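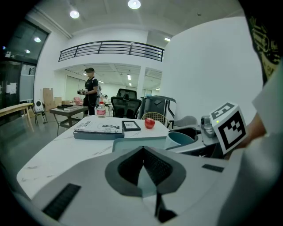 Hand-held grippers in the demonstration area, with a member of the team standing beyond the marble-patterned table.

Teaching by hand: Orkach household tasks programme completes its first stage

The Orkach programme on household tasks has completed its first stage of recorded demonstrations. The programme is a joint undertaking of the Fragkou Institute and its industrial partner, Vamex, and studies how a robot may learn ordinary table work from people who perform it with hand-held grippers. At the close of the stage the archive held 2056 accepted demonstrations, covering five groups of tasks.

In each demonstration a person takes a gripper in one or both hands and carries out a short piece of work, such as lifting a mug from a tray, moving a book to the other side of a table or setting a piece of fruit in a bowl. The movement of the grippers and the opening and closing of the fingers are stored together with the camera pictures. No robot is needed in the room for this part of the work. The records are afterwards used to train a control programme, which is tried on a pair of robot arms in the Institute's test hall.

Mariann Gulyás, who leads the programme for the Institute, presented the results to the partners on 23 July 2019. She told the meeting that the choice of hand-held tools had been made after a trial period in which the same tasks were also taught by remote control. Both methods gave usable records. Remote control had the advantage that every movement stored was one the robot arms had carried out themselves, but demonstrators found it tiring, and tasks involving both hands took a good deal longer to complete. With the hand-held grippers a new demonstrator could normally begin recording on the first morning.

"People know how to pick up a cup," Ms Gulyás said. "We wished to keep as much of that knowledge as we could. When someone works through a joystick, part of their attention goes to the joystick."

Remote control has been kept for a smaller share of the work. It is used in the test hall when the trained arms fail at a task and an operator is required to take over and bring the attempt to a proper end. The stage produced 627 corrections of this kind. They are stored separately from the main archive and are marked with the point at which the operator took over.

Recording practice

Most of the first stage was spent on agreeing how a good demonstration should be made. The early recordings differed widely from one person to the next. Some demonstrators moved quickly and corrected themselves in passing, while others paused before each grasp. A short written guide was issued, and it has been revised four times.

The guide now asks demonstrators to begin with both grippers at the near edge of the table, to approach an object at an even pace, and to let the fingers close fully before lifting. A dropped object is not edited out. The demonstrator picks it up again if it can be reached and continues, and the recording is given a note. The marker patterns on the grippers must be kept clean and should not be covered by a sleeve for longer than a moment, as the position of each gripper is checked against them.

Table settings are changed between runs. Objects that play no part in a task are left standing on the table on purpose, so that the trained arms do not come to rely on a bare surface. Chairs and other furniture may likewise remain where they are, and other staff may continue to work in the room. 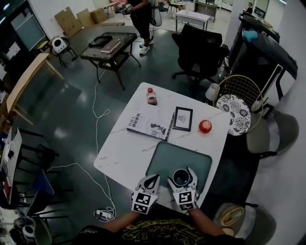
A two-handed demonstration: the fingers of the right gripper are positioned around a dark mug on its tray, with a book, a small picture frame and an apple further back on the table.

Aliki Panagiotou, who is responsible for training demonstrators, reported on the mug and tray tasks, which proved the most demanding in the set. A mug may be held by the body, by the rim or by the handle, and each of these suits a different purpose. In the first weeks demonstrators chose freely. The trained arms then tended to hesitate between one grasp and another, stopping a short distance from the mug. Ms Panagiotou's group divided the recordings by type of grasp and made further demonstrations in which the grasp was fixed beforehand. The hesitation became less frequent, although it has not disappeared, and trays with a raised edge continue to cause difficulty.

Ms Panagiotou also drew attention to the posture of demonstrators. Holding a gripper at chest height for long periods places a strain on the wrist and shoulder. Sessions are therefore divided into short blocks, and a demonstrator who has worked with both hands is given a one-handed task or desk work next. Requests for a lower table have been received from several staff and are under consideration.

Checking and storage

All recordings are examined in Prisex, the review tool prepared by Vamex for the programme. The reviewer sees the camera pictures beside a plot of gripper movement and may accept the recording, return it with a comment or reject it. The person who made a demonstration does not review it. The most common ground for rejection during the stage was a loss of tracking when one gripper passed in front of the other. A change to the order in which the two hands move has reduced this in the tray tasks, and the same change will be tried with the book tasks.

Recordings in which a colleague can be recognised are kept within the programme and are released to outside parties only with that person's written agreement. Staff who pass through the demonstration area regularly and have not yet returned the form are asked to do so.

Next stage

The second stage opens in September. It will add the folding of cloths and the opening of screw-top bottles, both of which call for the two hands to do different work at the same time. Vamex will supply gripper fingers with a softer surface, and the present fingers will remain in use for comparison. The partners have also agreed that a portion of the existing tasks should be demonstrated again by people new to the programme, in order to establish how far the results depend on the habits of the first group.

Staff of the Institute who wish to take part as demonstrators may apply through their head of section. Previous experience with robots is not required. Training is given in the demonstration area by Ms Panagiotou's group, and the current edition of the guide is available from the programme office on request.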